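Juneck Finishing - Folding Room Automation, Working Group
Minutes, Tuesday, 2:00 p.m., Lukholm building

Present: Dorota Olszewski (chair), Cyprian Szulc, Nelly Carhuamaca, Jannik Harms (minutes)
Apologies: Miłosz Pawłowska

1. Previous minutes
Accepted. Item 8 carried over.

2. Station status
CS reported that the two-arm station is running on folded pieces, day shift only. Thin stock still bunches when a finger closes on it. Yellow lattice fingers stay in use; CS to compare wear against the spare set. Order 2079 remains on the manual tables until the grip settings are fixed.
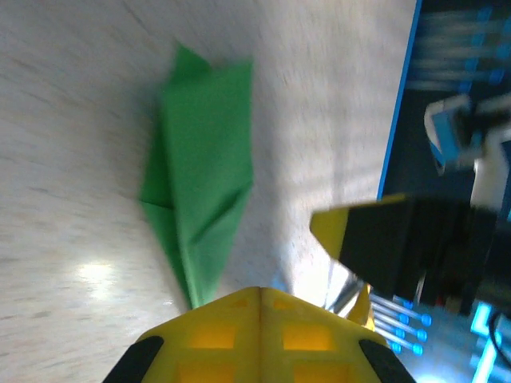

NC asked who clears a bad fold during a run. At present the nearest folder does it, which takes that person off their own table. Agreed: the station operator clears all stops, with the arms halted first. Folders are not to reach in.

3. Job changes
Two folders move to station operator after training. Pay grade is not settled. NC stated that operators now inspect and log for most of the shift and do little handwork, and that the grade sheet has no line for this. DO to raise with Natholm before the July rota is posted. No reduction in headcount is planned for the folding room - NC asked that this be put in writing. DO agreed.

4. Targets
The figure of 2000 pieces per shift is withdrawn as an individual target. It applies to the station only.

5. Actions
CS - grip settings, finger wear
DO - grading, headcount letter
JH - stop log template, copy to Wijesinghe

Closed 2:50 p.m.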